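# Rosico desktop, opened up

Every few years somebody tells me an old desktop can be "brought back to life" with an afternoon and a screwdriver. I have my doubts. I have opened a lot of these machines, and most of them went straight back together and out to the recycler with nothing gained but a scraped knuckle. This one came to me through Ehsan Zamani, who was sure it only needed cleaning. He is sure of most things.

The asking price at the Mthembu clearance counter was low enough that I said yes anyway. The listing called it "tested, working." I would like to know who tested it and what they meant by working. A fan that spins is a working fan. It tells you very little about the rest.

So this gallery is the inside of the computer, for anyone thinking of buying one like it. I'm leaving out the outside. Every seller already photographs the outside, from the good side, after a wipe.

My usual advice is to look at the inside before you look at any spec sheet. Spec sheets get copied from one listing to the next, and I have seen the same typo in the memory line on three sites. The inside is harder to fake. 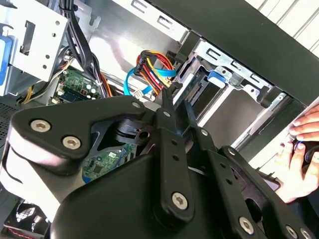
The other thing sellers love to quote is a benchmark score. The listing for this one said 1,445. A second listing, same model and supposedly the same parts, said 2,106. Neither said which test, which settings, or whether the number came off that computer or off a forum post. I wouldn't pay a dollar extra for either.

**Drive bay cage.** Silver sheet metal, punched with slots and small round holes. There's a blue plastic rail clip sticking out at the side. People get excited about tool-free clips. I've had enough of them snap that I would take four plain screws any day, and replacements from Hara cost more than they should.

**Motherboard.** Green, with small cylindrical capacitors on it. Old capacitors are the first thing I'd check, and I mean up close with a good light. A photo won't settle it, mine included. If a seller tells you the caps are fine, ask how they know.

**Memory.** There is a module along the lower edge of the board. Ehsan wants to add more. Before anyone spends money on that I want to see the computer run for 12 hours on what it has.

**Wiring.** A short run of yellow wires goes across toward the board. Take a picture of your own cables before you unplug any of them. I used to think I would remember, and I was wrong often enough to stop.

Cedholm sells a "refresh kit" for desktops of this age: paste, a brush, and a can of air in a nice box. I priced the same things separately and the box seems to be the expensive part.

Page put up September 2020. If the computer is still running when Ehsan comes to collect it, I'll add a line.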